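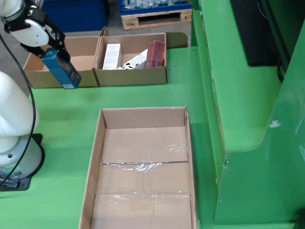 Blue box in the gripper, over the rim of the left tray.

Box swings at the place pose, planner says the path is fine

Hello all. I work on the pick and place software for a small cell, and I have a problem with tilted boxes. The arm takes a product box from one of two small cardboard trays and must put it in the large tray in front. Motion planning is done in Drallero, grasp poses come from our own node.

The grasp is near one end of the box, so the long part hangs at an angle. In the planner I attach the box as a collision object, but I attach it straight, aligned with the fingers. The plan is accepted, and then in execution the low corner touches the rim of the tray. It happened 4 times on Wednesday, always with the long boxes. The short ones give no trouble.

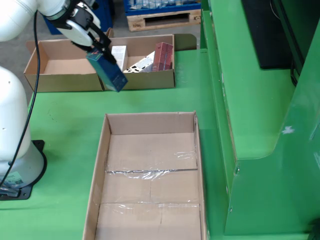
I tried to make the collision object larger by 2 cm on each side. Then the planner finds no path out of the tray at all, or it searches for 900 ms and returns the timeout. I have also tried to lift higher before the sideways move. It helps at the start of the motion but not at the end, when the box goes down.

Is there a correct way to tell the planner about the real angle of the box? I have a depth camera above the table, but at present I use it only before the grasp.

Posted by Horno

Jade Tunstall
Yes. Do not inflate the box, update its pose. After the grasp, lift straight up until the box is free of the walls, stop, and take one more depth image. Cut out the points that belong to the gripper (you know the joint angles, so this is simple), fit a box of known size to the rest, and write that transform to the attached object. Only then ask for the path to the large tray.

Two things to check. First, the attached object must be removed and attached again, because in my version changing the pose in place did not refresh the collision cache. I lost 11 days to this. Second, your place pose is probably computed for the gripper. Compute it for the box and go back through the new transform, otherwise the corner will still arrive too low.

If the fit is poor, put the box back and grasp it again nearer to the middle.

hebden
slower speed fixed it for me. also check the finger pads

Ultar
Slower speed will help only if the box slips during the motion. If the angle is already there after the lift, it is a modeling error, and I agree with Jade. I would log the angle for each grasp for one shift before changing the code. In our cell the angle was nearly the same for each product, so we stored it in the product table and did not need the second image.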